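Home > Support > Guides > Hot Drinks > Brukico
Filed under: Set-up and first use

Section 3. Filling and first brew

Read section 2 first if the tank isn't clipped in yet. These steps are for the Brukico counter-top urn, both lid types. The Nerno stand is optional, skip step 2 if you haven't got one.

1. Put the urn on a flat surface, 12 cm clear of the wall at the back. Not under a shelf, steam comes out the top.

2. Nerno stand: four feet into the four holes, push till they click. Drip tray slides in from the front. If it won't go in it's upside down.

3. Lid off. Lift out the basket and the paper tag, bin the tag.

4. Fill with cold tap water to the MAX line inside. Don't go over. Don't fill from the hot tap.

5. Lid back on, quarter turn to the right. Arrow lines up with the dot on the rim.

6. Plug in. Switch to HEAT. Red light on. Leave it to boil once with nothing in it, then drain the lot down the sink. Do this twice on a new urn.

CAUTION: tap and tap collar get very hot. Use the black lever only. Keep the flex away from the tray.

NOTE: a bit of a plasticky smell on the first boil is normal. Should be gone by the second. If not, do a third with a spoon of bicarb and rinse well.

Making the first proper brew

7. Fill again, to MAX or to whatever you need. Minimum is the lower line. Below that the element cuts out.

8. Basket in, filter paper in the basket. Semaan papers fit without trimming. Others may need the edge folding over.
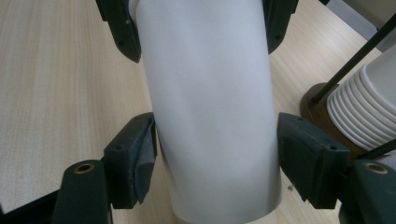 9. Coffee in, level it with the back of a spoon, don't press down. Medium grind. Fine grind blocks the paper and you get an overflow under the lid.

10. Lid on, switch to BREW. Light goes amber, then green when its ready. Don't lift the lid on amber.

11. Draw off one cup and pour it away, the first bit sits in the tap and is weak. Then serve.

Cup sizes: lever held down fully gives a steady pour. 200 ml is a normal cup. For a 400 ml mug let go halfway, wait for the drips to stop, go again. Saves splashing.

NOTE: KEEP WARM comes on by itself after green. Switch off at the wall when the level drops to the lower line.

Tea instead

Same as above but no basket and no paper. Boil on HEAT, draw off into a pot. Do not put teabags in the tank, they get into the tap and then its a strip-down (section 6).

After use

12. Off at the wall, unplug, leave till cool. An hour at least if it was full.

13. Drain through the tap with the lid off. Tip the rest out over the sink, tap side up.

14. Basket and drip tray in warm soapy water. Wipe the tank with a damp cloth. No scourers, no bleach. Never put the base in water.

15. Descale once a month in hard water areas, evrey third month elsewhere. Dokitham sachets, one per full tank, method in section 5.

CAUTION: don't store with the lid locked. Leave it resting on top so the inside dries out.

Red light flashing at any point = switch off and go to section 7.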